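Hard water in Povstead, what do you all use on the bathroom sink?

prullon_porch
Hello everyone! We moved to Povstead in February and the water is so hard that the kettle looks like a cave. The bathroom is my real worry — I've always been a vinegar person, but my sister swears vinegar ruins chrome.
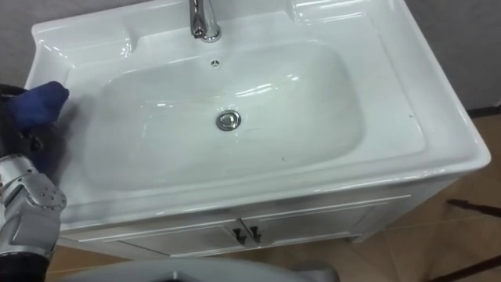
I've been diluting it half and half and leaving it 7 minutes, then rinsing well. Too long? Too short?

daviner13
Welcome to the neighborhood! Your sister has a point, I'm afraid. I dulled a lovely faucet that way. Dish soap and warm water every evening, and you'll hardly need anything stronger.

hughes_lane
Have to disagree, dear daviner. I've used vinegar for 23 years and my taps still shine. Rinsing is what counts.

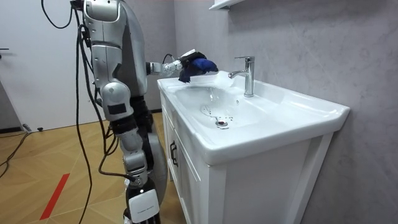
Drying matters just as much, and people skip it. Hard water only leaves spots if you let it sit there. Any soft cloth will do, a blue one like that is fine, but keep it for the sink and wash it without fabric softener.

daviner13
We'll agree on the drying, then! Still no vinegar for me.

prullon_porch
Thank you both, I'll try 2 minutes and a dry cloth.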